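Nappe en coton ou toile cirée pour tous les jours ?
Par Erasto Nyamweya, 10 Jul 2026
Lecture : 2 min | 19 réponses | 76 partages

Erasto Nyamweya
Salut tout le monde ! Je mange à la maison midi et soir avec deux gamins, et ma toile cirée commence à craqueler aux plis. J'hésite à passer au coton (j'ai repéré un modèle chez Jutberg, 30 euros). Vous en pensez quoi ?

moutarde_douce
Coton sans hésiter !! Je lave à 30, j'étends bien tiré et je ne repasse jamais. La toile cirée, ça colle aux avant-bras l'été, je ne supporte plus.

Papi Ruvulard
Pas d'accord du tout. Avec des enfants tu vas faire une lessive par jour. Un coup d'éponge et on n'en parle plus. Mon épouse a essayé le coton en octobre, on est revenus en arrière au bout de deux semaines.

lili_arango
Moi je suis team vichy jaune, les taches de curry passent inaperçues (ou presque, hein). Je vous mets une photo :
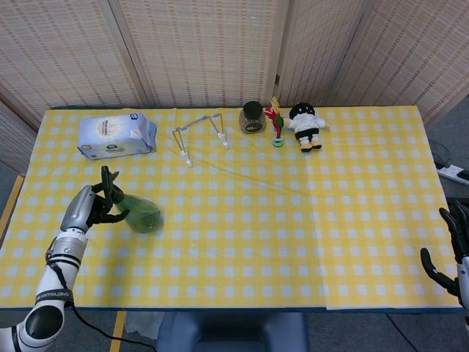

Vichy jaune et blanc, bordure bleu foncé

moutarde_douce
Oh j'adore le bleu avec le jaune !

Papi Ruvulard
Joli, mais il y a un pli en travers. Moi ça me rendrait fou.

lili_arango
Un pli, ça n'a jamais empêché personne de manger, Papi ;)

Erasto Nyamweya
Bon, je tente le coton. 100 % ou mélangé, du coup ?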